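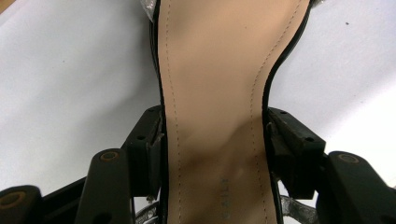
How do we stop the gripper from twisting shoes when we close on the sides?

Posted in Student Projects, April 19, 2024
Asked by heritz_robotics_parent

Hello all! I help out with the after-school robotics club at Heritz, and I've been reading this site since January without ever posting, so please be gentle with me. Our students are working on a project they named Mai, and the goal is to pick up everyday things with a hand-held gripper and learn which grips work, so that later on they can write the motion for an arm. They picked footwear as their theme (they voted, and shoes beat kitchen utensils by a mile) and they are having a wonderful time with it.

Sneakers have been easy. The dressier shoes are giving us fits. The kids come straight down from above the insole and close a jaw on each rim, and sometimes the shoe comes up nice and level and sometimes it swings around toward one side as soon as it leaves the table. The outline of the sole isn't the same on the left as on the right, and I suspect that has something to do with it, but I was an accounting major and I'm a little out of my depth here. So far they have logged 38 tries in the notebook, and the twisting shows up often enough that it can't just be shaky hands.

Should they squeeze harder? Grab nearer the heel? Our club demo is coming up and I'd love for them to have something to show besides a list of drops. We don't have much of a budget, 30 dollars or so left for the semester, so nothing fancy please.

wurnine_workshop

Welcome, and what a fun project! I coach a team over at Wurnine and we went through something very close to this with hairbrushes, so I can sympathize.

I think you're right about the outline. On a shoe with a waist in the middle, one side often curves in more sharply than the other. Flat jaws closing straight across will then meet a fairly straight edge on one side and a slanted edge on the other, and the slanted side pushes the shoe around until it finds a position it likes better. Squeezing harder tends to make that worse, and it can leave marks on a shiny rim too, so I'd have the students start with the lightest squeeze that holds and work up from there.

Here is what I would try, in this order:

Slide the grip along the shoe until you find the place where the two edges run closest to parallel. Have the kids lay the shoe on paper, trace it, and hold a ruler against both sides of the tracing. Ours loved this part and it costs nothing.

Then check the balance. Rest the shoe across a pencil and mark the balance point on your tracing with a bit of tape. If your parallel spot and your balance spot are far apart, you will get tipping even if you cure the twisting, and you'll have to settle for somewhere in between.

Last, put something soft on the jaws. We cut up a rubber shelf liner and stuck it on with double-sided tape - not pretty, but it gave a little where the edge slanted and most of our twisting went away. Change it when it gets dusty.

One more thing, and it's the thing I wish we had done sooner. Have them write down where on the shoe they gripped, and which way it turned. We had 400 rows in our spreadsheet and for most of them we'd only put "dropped" or "held," so we ended up doing a good many over again.

vudthorpe_dad

Just use a bigger gripper? Or pick up the shoe by the heel. My daughter's team in Vudthorpe only did boxes so I can't say for sure, but good luck to them!

tapeandstring

I agree with most of what wurnine_workshop wrote, especially the tracing. I'd only add that you should look at whether both jaws touch at the same moment. If one touches first, it shoves the shoe sideways before the other gets there, and from above that looks an awful lot like twisting. We had the kids do 4 slow closes in a row with one student crouched down at table height calling out "left" or "right," and after that they got much better at centering the tool before they squeezed.

Also take any loose packaging out from around the shoe before you log a try. A scrap of plastic caught between the jaw and the rim will slide every time, and you'll be blaming the wrong thing. Please come back and tell us how the demo goes!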